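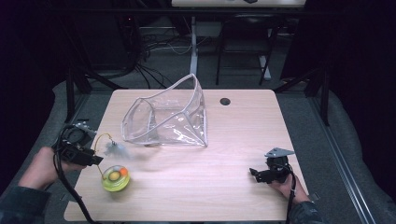
Entretien d'un plan de travail en bois huilé

Fiche atelier, révision du 14 février 2022
Rédaction : Josefina Vergara. Relecture technique : Facundo Gaete.

Domaine d'application

La fiche concerne les plateaux en bois massif (hêtre, chêne, frêne, érable) finis à l'huile ou à l'huile-cire. Elle ne s'applique ni aux surfaces vernies, ni aux stratifiés, ni aux placages de faible épaisseur, qui ne supportent pas le ponçage. En cas de doute sur la finition, déposer une goutte d'eau dans un angle peu visible et attendre quelques minutes. Si le bois fonce légèrement sous la goutte, la finition est une huile appauvrie. Si la goutte reste perlée, la surface est soit vernie, soit huilée récemment. Dans ce second cas, gratter une zone cachée avec l'ongle : un vernis donne un bruit sec et ne marque pas, une huile-cire laisse une trace mate.

Nettoyage courant

Éponge bien essorée, eau tiède, quelques gouttes de savon noir liquide ou de savon de Marseille dilué. Passer dans le sens du fil, rincer avec un chiffon humide, sécher immédiatement. Pas de microfibre abrasive ni de poudre à récurer. Le vinaigre blanc pur est déconseillé sur le chêne : il réagit avec les tanins dès qu'une particule de fer est présente et laisse des auréoles gris-bleu. Les dégraissants alcalins et la lessive de soude sont exclus. L'eau de Javel aussi.

Ne pas laisser sécher sur le bois un objet métallique mouillé, en particulier une boîte de conserve ou une poêle en fonte. Le cerne noir apparaît en moins d'une nuit.

Taches : traitement selon l'origine

Graisse. Couvrir de terre de Sommières sur une épaisseur de quelques millimètres, laisser agir une nuit, brosser, aspirer. Répéter si l'auréole persiste. Le talc sans parfum convient pour les petites taches.

Cerne d'eau blanc. L'humidité est retenue dans la couche de finition. Frotter avec un chiffon légèrement huilé, dans le sens du fil, puis essuyer. Un fer à repasser tiède, sans vapeur, posé quelques secondes sur un linge de coton sec, donne aussi un résultat correct sur les finitions à la cire. Déplacer le fer sans arrêt.

Cerne noir. Réaction entre le fer et les tanins. Poncer localement au grain 150, puis appliquer une solution d'acide oxalique préparée selon la notice du fabricant, au pinceau synthétique. Gants, lunettes, local ventilé. Laisser agir, rincer abondamment à l'eau claire, laisser sécher au moins une journée avant de poncer de nouveau. L'acide éclaircit le bois : il faut traiter toute la lame, pas seulement la tache, sous peine d'obtenir une zone pâle.

Encre, feutre. Alcool ménager sur coton, par tamponnement, sans frotter. L'alcool dissout une partie de la finition et la zone devra être rehuilée.

Cire de bougie. Laisser durcir, décoller à la spatule en plastique, absorber le reste avec du papier kraft et un fer tiède.

Colle. Sur la colle blanche vinylique, poser un linge humide et chaud jusqu'au ramollissement, puis racler. Sur la colle cyanoacrylate, l'acétone fonctionne mais attaque la finition. Un racloir d'ébéniste bien affûté laisse moins de dégâts.

Ponçage de remise en état

À prévoir quand le nettoyage ne suffit plus ou que le bois grise autour de l'évier. Débrancher et déplacer les appareils, masquer la crédence et les joints silicone.

Commencer au grain 120, au vibrant ou à l'excentrique. Le grain 80 se réserve aux plateaux très marqués. Poursuivre au 150, puis au 180. Inutile de monter au-delà pour une huile : un bois trop fermé absorbe mal et la surface reste collante. Avancer lentement, sans appuyer, en recouvrant chaque passe de moitié. À la cale, toujours dans le sens du fil.

Entre le 150 et le 180, humidifier toute la surface à l'éponge et laisser sécher. Les fibres se relèvent et le dernier ponçage les coupe. Sans cette opération, le plateau devient rêche au premier lavage.

Dépoussiérage à l'aspirateur, brosse douce, puis chiffon légèrement humide. Attendre le séchage complet.

Application de l'huile

Température de la pièce comprise entre 15 et 25 degrés. Choisir une huile déclarée apte au contact alimentaire par le fabricant. L'huile de lin pure sèche trop lentement pour une cuisine en service, et l'huile d'olive rancit.

Remuer le bidon sans secouer. Verser une petite quantité sur le plateau et étaler au chiffon de coton non pelucheux, ou au pinceau plat pour les chants. Insister sur le bois de bout, la découpe de l'évier et la face inférieure au droit du lave-vaisselle. Laisser pénétrer 15 minutes. Recharger les zones devenues mates.

Essuyer ensuite la totalité de l'excédent avec un chiffon propre. Un film laissé en surface ne durcit pas correctement. Seconde couche le lendemain, troisième couche sur les chants de l'évier. Usage léger après 24 heures, lavage à l'eau après une semaine.

Pour un plateau de 2 m de long en profondeur courante, Graciela Ulloa note dans le cahier d'atelier une consommation de 78 ml à la première couche sur hêtre. Le frêne boit davantage.

Sécurité

Les chiffons imprégnés d'huile siccative peuvent s'enflammer spontanément. Ne jamais les jeter en boule dans une poubelle. Les étendre à plat dehors jusqu'à durcissement, ou les immerger dans un récipient métallique rempli d'eau et fermé. Même règle pour les patins de ponçeuse et les sacs à poussière contenant du bois huilé.

Masque FFP2 pendant le ponçage, aspiration raccordée à la machine.

Périodicité

Plateau neuf : une couche par mois pendant le premier trimestre. Ensuite, deux fois par an, de préférence en octobre avant la mise en route du chauffage, puis au printemps. Autour de l'évier, dès que l'eau ne perle plus.

Fentes et déformations

Une fente fine en bout de lame qui s'ouvre en hiver et se referme en été ne se rebouche pas. Une fente stable se comble avec un mélange de poussière de ponçage fine et de colle à bois, arasé après séchage. Si le plateau tuile, vérifier d'abord les fixations : les trous des équerres doivent être oblongs. Octavio Bustos recommande de desserrer les vis d'un quart de tour avant toute autre intervention et de laisser le bois se stabiliser quelques semaines.

Fiches liées : affûtage du racloir ; réfection d'un joint silicone ; planches à découper, bois de bout.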